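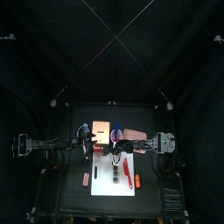 Both arms in over the table, cutting board at the front.

List home | Threads | Authors | Search | Subscribe

Filed under: Two-arm cells / Faults and near misses

From: Léonie Courtois
Subject: Re: right arm sagging after a stop

Hello Pascal, hello everyone,

Thank you for such a patient message, and sorry it took me until Saturday to sit down with it. I kept meaning to write "same problem here!" and then wanting to give you something more useful than that.

Pascal Leclerc wrote:
> When I hit the stop, the left arm holds where it is and the
> right one sinks, slowly, until it touches something. The log
> shows error 733 on the shoulder and then nothing at all. Has
> anyone on the Ostel controller seen this? I am tempted to
> raise the holding current and move on.

Yes, we have seen it in Basville, and please don't raise the current yet! We did that first, and all it bought us was a hot shoulder motor and a few days of false confidence. The arm still came down, only later, when we had stopped watching for it.
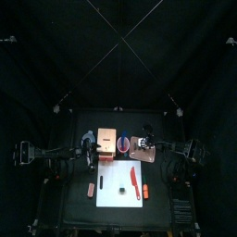 Right gripper over the pink tray, the reach we use for testing stops.

What helped was being dull about it. We left the kitchen set out as it was (cup, tray, carrot and so on), took the right arm to the far reach, pressed stop, and wrote down what it did. Then the same thing closer in. We went through 195 stops over two evenings, and the arm sank on 32 of them, nearly all at the far reach. Hugo Caron finally put a meter on the supply and found the voltage dipping just as the stop came in. The shoulder driver was resetting itself, and on our firmware a driver that resets comes back with holding switched off. So there was your 733, and then the silence after it. 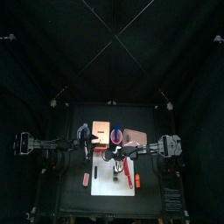

The dip came from a power connector that had worked itself a little loose, I suppose from the base shaking. We replaced it, tied the lead down close to the plug, and set the driver to wait 3000 ms before it accepts any command after a reset. Until you have checked yours, I would keep hands out of the cell after a stop, even when both arms look perfectly still, and put a prop under the forearm before you reach in for anything. I had my wrist under ours once and it gave me quite a fright, although no harm was done.

I can send the Prukex log script if you want it. It's ugly but it catches the reset.

Warmly,
Léonie

Comments (3)

Hervé Joly: Checked ours this morning. Connector was fine but the lead was pulling on it, so I've tied it down too.

Thibault Lacroix: Does the wait apply to both arms or only the one that reset?

Léonie Courtois: Both, Thibault. We tried it on one alone and the other set off without it.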